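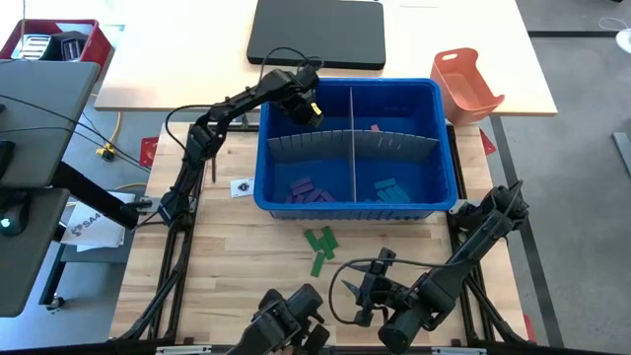
What's the easiest way to sort a big mixed batch of blocks?

Pick the color you have the most of and pull all of that out first, then go on to the next biggest, and leave the oddballs for the end.

Welcome to the block page! I've been promising Jummai I'd put this up since February, and it's finally happening (sorry, Jummai). I love sorting things. Buttons, screws, the spice drawer, you name it, but blocks are my favorite because the colors do half the work for you and you can see the pile shrinking as you go.

Purple and teal in the front of the blue bin, one little pink block by itself behind the curved divider, and four green ones out on the butcher block. I'm very fond of that pink one!

A few notes, since people always ask me the same things.

The bin: I'm a big fan of dividers. I used to sort into separate bowls and I was forever putting my elbow in one of them, and then you're on your knees under the table hunting for teal. With one bin and compartments it all stays together, and you can pick the whole lot up when somebody wants the table for dinner. Ngozi prefers muffin tins and we've agreed to disagree (muffin tins are fine for beads, Ngozi, they are not fine for blocks).

Stacking: I don't. Yakubu likes his lined up in rows like books on a shelf, and it does look gorgeous, but then one tips over and takes the rest with it and you've lost ten minutes. I let mine land however they land. A jumbled pile of one color still counts as sorted in my house!

Greens: these give me more trouble than anything. Under a warm lamp the green and the teal look so close that I once did 14 of them wrong in a row and only noticed the next morning at breakfast. So now I do green and teal in daylight, or I put one of each side by side first and have a good look before I start. Purple you can do half asleep.

Small ones: keep them away from the big ones. They slide down to the bottom and you won't see them again until the next time you tip everything out. I give them a compartment of their own even if there's only one to put in it.

How long it takes: depends who's helping. Adebayo and I can get through a full tub in the time it takes to listen to one side of a record. With my nephews it's an afternoon, and they build a garage in the middle of it, and I end up building the second floor.

If you've got a way of telling green from teal at night, please write and tell me. Ibrahim says to buy a better light bulb, and I've had one on my shopping list for three weeks now.

Page last updated 15 April 2018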